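Snack drawer, round two

February 22, 2018

Quick one today, I have 14 things to do before pickup and this was supposed to be one of them. So. The snacks.

If you read the November post you know the drawer beat me. Granola bars under the foil, crackers under the granola bars, one lonely fruit pouch from who knows when. I bought dividers. The dividers slid. The kids figured out that if you yank the drawer hard everything lands up front, dividers too. Great.

So I'm done with the drawer. Bins on the table, out in the open, where I can see what we have. Emptied the whole thing this morning while the coffee was going and had a pile that was frankly embarassing. Four open boxes of the same cheese crackers. FOUR. I keep buying them because I can't see them.

First thing, get rid of the boxes. All of them. The cardboard takes up more room than the food does and an empty one looks exactly like a full one until you pick it up and swear a little. Cut the dates off the ones that don't print them on the packet, stick those on the fridge. Ugly but fine.

Second, sort by who eats it and when. I tried sorting by type last time (chips here, sweet stuff there) and it lasted 8 days. The kids don't think in types. They think "school" and "after school" and "can I have this in the car". So that's how the bins go now. One for lunches, one for after school, one for the car and anything that crumbles too much to be allowed near the couch.

Colors help. I wanted all matching, like the lady on that Plundden page with the white pantry, but my youngest can't read labels yet and she does know her colors. She can go get her own from the right one. Huge. That is 9 fewer questions a day.

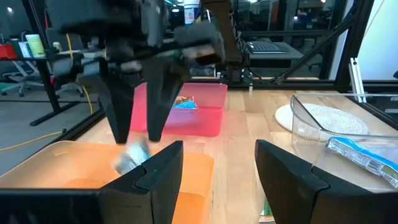 Orange is lunches, pink is after school, clear is the car. I left the round white mat out on the table too, it's woven and it hides nothing and catches everything, but I like it there and the table looks bare without it. Might move it when the bins are full, we'll see.

Don't fill them to the top, by the way. I did that on the first go and it was just the drawer again with see-through walls. A few of each, the rest goes in the hall closet on the high shelf, and I refill when I do the grocery order.

Things I haven't figured out: where the tall stuff goes. The pretzel bags don't stand up and don't lie down either. Maksym Hrytsenko left a comment last time saying clip them to a hanger in the closet – I thought he was kidding but I may try it. Also whether the bins should live on the table or go on the Trolley once I clear it off. It's still full of craft paper. Another day.

Ok, that's it, I have to go find somebody's other shoe. Will report back if teh system survives the weekend. If you have a pretzel solution, comments are open.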